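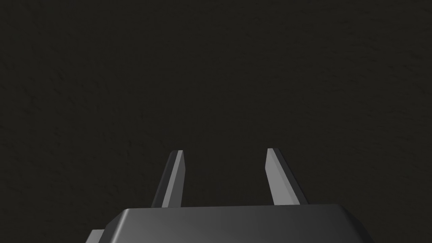

Dredberg College, Nursery Stock Production, Module 4 handout

Search the notes
Go

Right, propagation by cuttings, and mostly hydrangeas again because that's what we've got on the benches! I'm going to use the Plelberg house as our worked case, so have your bench sheets handy.

We stuck 3,000 softwood cuttings into plug trays under mist and 2,901 had rooted when we potted on. Lovely figure, but don't get carried away. Of those, 2,000 went into the bark mix and the rest into the peat-free one (Liyanage, the coarse grade), and I want you to keep the two batches apart in your costings.

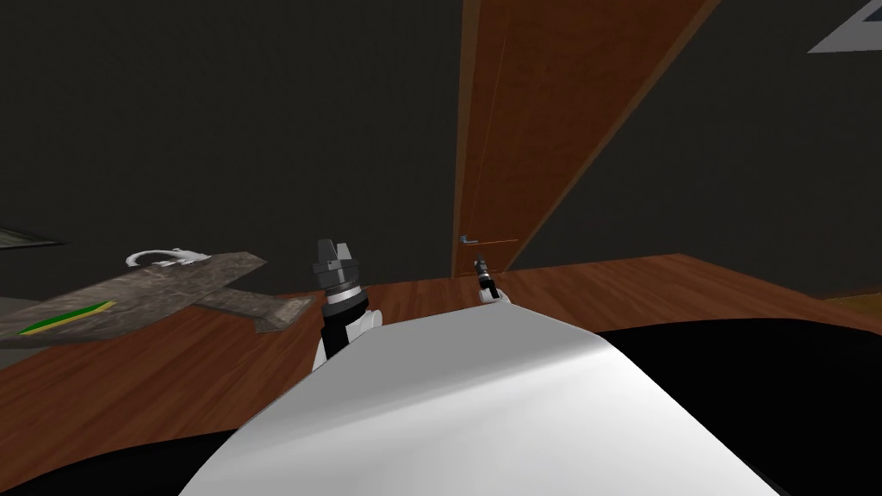
White body, black gripper pointing up.

Take your cuttings early in the morning while the stems are full of water. Two nodes, big leaves cut in half, and into the tray the same hour if you can manage it. Ishbel Hepburn will show you her knife grip in the practical, and it's worth copying.

Mist comes down in stages once you feel a tug on the stem. I used to turn it off in one go and lost half a bench one October, so please learn from me there.
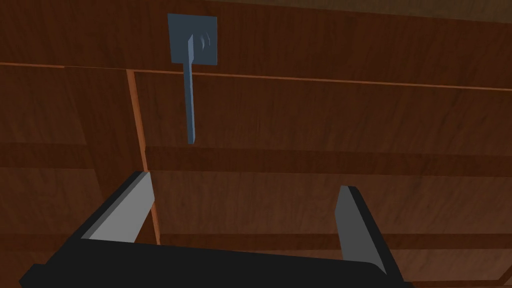
Slate blue plate and long handle against reddish-brown wood.

For your costing, use the Barnico order of 989 finished plants. Work out labour per tray first, then heat, then pots. Bring it on one side of paper.

Comments

Kasun Jayasinghe: Do we count the failed cuttings in the labour cost?

Reply: Yes please, you still paid somebody to stick them!

Ishbel Hepburn: Bring your own knives to the practical, I've only got a few spares.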